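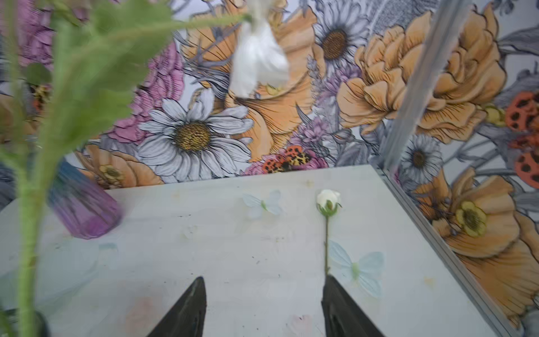
How does a robot put a flower in a vase?

A robot puts a flower in a vase by breaking the job into small moves. It moves its gripper to the stem, closes the fingers, lifts the flower, turns it upright, moves it over the opening and lowers it in. Then it opens its fingers and backs away.

You do the same things with your own hand, so quickly that they feel like one move. A robot has to be given each of them or has to learn them from someone showing it how.

At Mirnbridge, students in the after-school robot club spent two terms on this job. They called it the Poojary project. They worked in teams of four, with two robot arms and a lot of artificial flowers.

Why flowers?

Most beginner robot jobs use blocks. A block is hard and has flat sides, and it keeps its shape when you squeeze it. Once you have picked up one block, the next one is much the same.

Flowers are harder. A stem is thin, so the fingers have to close in exactly the right spot. It can bend or roll away. The bloom on top is often heavier than the stem below it, so the whole thing can tip over when it is lifted. A rose, a carnation and a daisy all behave differently in the gripper, and leaves get in the way.

Artificial flowers are a good choice for practice. They can be dropped and picked up many times, and they don't need water. Keeping water away from the arms is one of the club's rules, so the vases stay dry.

The parts of a robot arm

A robot arm has some of the same parts as yours. The club learned these names in the first week.

Base: the part at the bottom that holds the arm in place.

Joints: the places where the arm bends or turns. There is a motor at each one.

Links: the long, stiff pieces between the joints, like the bones in your forearm.

Wrist: the joints near the end, which tilt and twist the gripper.

Gripper: the hand. The club's grippers have two fingers. There is no thumb and no palm.

Cables: these carry power and messages. They need some slack in them so the arm can bend without pulling them out.

Two arms are useful because one can hold something steady while the other one works. Think about how you thread a bead or put a lid on a jar. If you try either job with one hand behind your back, you will find it takes a lot longer.
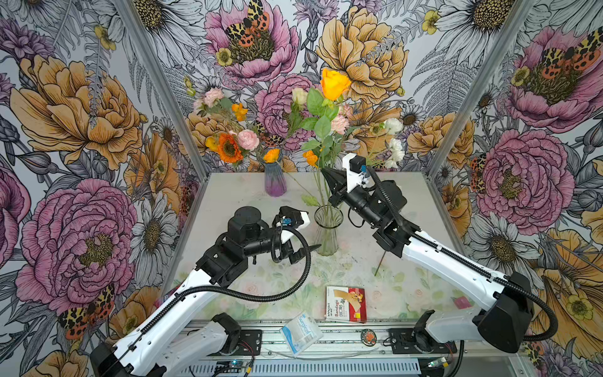

Working with two arms also brings a new problem, because they can bump into each other. The students had to decide which arm would go first and where the other one would wait. Their first plan had both arms reaching for the vase at the same moment. They changed it so that one arm always stops well to the side until its turn comes.

Showing the robot what to do

There are two main ways to get a robot to do a job.

The first way is to write instructions. You tell the arm exactly where to go, in order. This works well in a factory, where every part arrives in the same place facing the same way. It does not work well if somebody puts the flower down a little to the left. The arm goes to the old spot and closes its fingers on nothing.

The second way is to show the robot. A person steers the arm through the job while a computer saves every move, along with what the cameras see. One turn through the job is called a demonstration. After many demonstrations, the computer can look for patterns. It starts to link what the cameras see to what the arm should do next.

The Mirnbridge club used the second way. Each student took a turn at steering, and the others reset the table, watched for problems and wrote in the logbook. Steering is slow to begin with. Most students grabbed too high on the stem at first, which made the bottom end swing about and miss the vase. Holding the stem lower down gave them more control.

They also learned to change things between turns. If the flower always starts in the same place, the computer learns only that place. So the team moved the vases, swapped the flowers and laid the stems at different angles.

What the robot can see

A camera fixed beside or above the table gets a wide view. It can show both arms and everything they might bump into, but small things look very small.

A camera on the wrist travels with the arm and gets a close view of whatever the fingers are reaching for. Its trouble is that a leaf or stem near the lens can block a large part of the view and look blurry. Using more than one camera helps, as one may be able to see what another can't.

A busy background makes seeing harder too. When there are flowers printed on the wall, the computer has to work out which ones are real objects that can be picked up and which ones are flat. People are good at this. A computer needs plenty of practice.

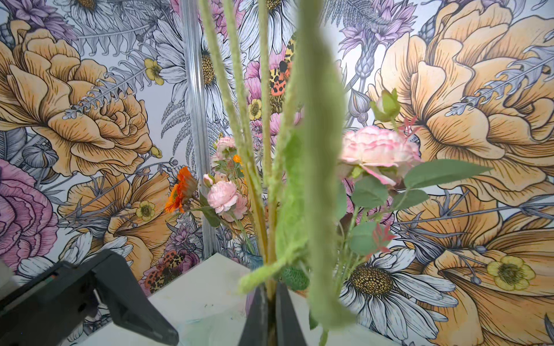

Keeping a logbook

Every team filled in a page of the logbook each session. A page had room for the date, the flower used, which arm picked it up, and what happened. The last part was the most important one. "Didn't work" was not allowed as an entry. Students had to write what went wrong, such as "stem slipped out while turning" or "hit the rim of the vase".

By Wed 1 May the club had logged 272 tries. When the students read back through them, they found that hitting the rim was the most common problem. They agreed to lift each flower higher before moving it across, and to come straight down over the opening. 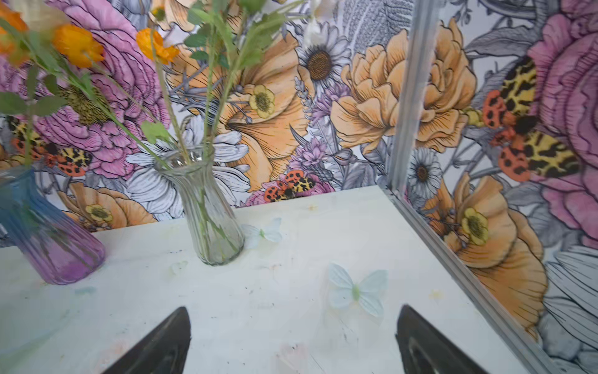 Sestorent Issue 4 Page 56

Try it yourself

You can test how hard this job is without a robot. You will need a plastic cup, a few artificial flowers or drinking straws, and a pair of kitchen tongs.

1. Stand the cup on a table and lay the flowers down beside it.

2. Hold the tongs in one hand and put your other hand in your lap.

3. Pick up one flower and put it in the cup. If the cup falls over, start again.

4. Now close one eye and try again. Judging how far away the cup is should be harder.

5. Ask a partner to pick up a second pair of tongs. One of you holds the cup steady and the other puts in the flower.

Write down what went wrong each time, as the club did. Then change one thing, such as where you grip the stem, and see if your next turn goes better.

Words to know

Demonstration: one turn through a job, steered by a person and saved by a computer.

Gripper: the part of a robot arm that holds things.

Joint: a place where a robot arm bends or turns.

Reset: to put everything back so the job can be done again.

The club starts again in September with a new job called Stirnar, in which the two arms will fold a tea towel.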